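Vendora > Opinion > Automation at Work

Let the Simulator Drop Things

I've been around automation long enough to have swept up after it, and I want to put in a kind word for the failures we never have to sweep up. I mean the ones that happen in simulation, where a hand lets go of something and the only cost is a line in a log.

At Gulyás, the packing line where I spent most of last October, we had a grip fault that took us far too long to find. The two-armed cell had passed 3,709 simulated transfers before anyone let it near real goods, and we were all rather proud of that. Then, on the floor, it began letting go early. The fingers would close, the controller would report a good hold, and some way into the move the item would slip out and roll off toward the aisle where people walk.

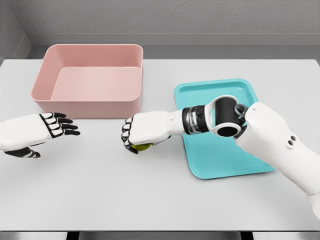

What bothered me most, once I had calmed down a little, was how we had treated those simulated runs. We had counted a transfer as good if the object ended up in the right place, and we threw away everything in between. When we went back through 2,000 of the saved runs, 810 showed the same tiny slide under the fingers – the fault had been sitting there for months, politely waiting for us to look at it. The simulated surfaces were a touch grippier than life, so the slide always stopped in time.

I know the folks at Gurkari will say (they have said it to me, very kindly, over some very bad coffee) that a simulator is only a model and you fix the rest on site. I can't agree. A dropped ball is a small thing, but the habit of calling a near miss a pass is a big one, and it travels with the machine to places where the load is heavier and somebody's foot is underneath.

So my plea is a plain one. Make the fingers slick in software, make the objects awkward, and keep the ugly runs where the newest person on the team can find them. We do that now, and our pass rate looks much worse than it used to. I sleep better all the same.

Recent in Opinion
Who Gets to Press the Stop Button?
Vumbridge and the 1,332 False Alarms
A Good Word for Slow Conveyors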